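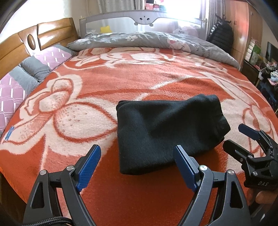

Home News Press Contact
2 min read

Trumesa opens free laundry-folding evenings in Prellau

PRELLAU - Trumesa, the neighborhood home skills center, is opening its folding evenings to everyone in town this May. The sessions start at 8 p.m. and run for five weeks, and there is no charge to join.

Each evening takes on one part of the clean laundry pile, starting with dark T-shirts and sweaters and ending with the big stuff: fitted sheets, comforters and those thick, fuzzy blankets that never seem to fit on a shelf! People fold on a bed, the way most of us do at home, and go at their own pace. Bring a basket of your own clean clothes if you like, and you'll go home with it done.

The program grew out of a clothing drive at the center last winter, when 2,242 pieces were sorted, folded and packed for families in Prellau and Werier. So many helpers asked to be shown a faster way to fold that we wrote the steps down, and those notes are now a short booklet - free to pick up at the front desk.

Children are welcome with an adult. Sign up at the desk or by phone. A second round in Werier is planned if there is enough interest, and we would love to see it happen.

Recent items
Winter clothing drive: thank you, Prellau
Mending table moves to the Bühler room
New opening hours at Trumesa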